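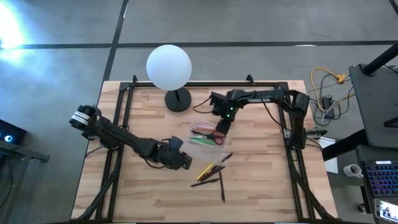
Where can I leave a bicycle in the shared areas at Puststead?
In the racks by the Biltholm entrance. Bicycles left in stairwells, lift lobbies or corridors are tagged and moved to the store after 18 hours.

What counts as a shared area?
Corridors, landings, the ground-floor hall, the laundry and the roof garden. Balconies belong to the flat they serve.

How do I report noise or litter?
Use the residents' form and give the block, floor and time. Reports without a floor number are logged but not followed up.

Can I report a neighbour without giving my name?
The form accepts reports with the name left blank. You will not get a reply in that case.

May I put photographs of other residents on the noticeboard?
No. Any found there are taken down at the next daily check.

Are shoe racks allowed outside front doors?
One per flat, if 99 cm of clear width remains in the corridor. Potgieter block has narrower landings and racks are not allowed there.

How long can I book the garden tables for?
2 hours per booking. Jullmont residents book through their own office.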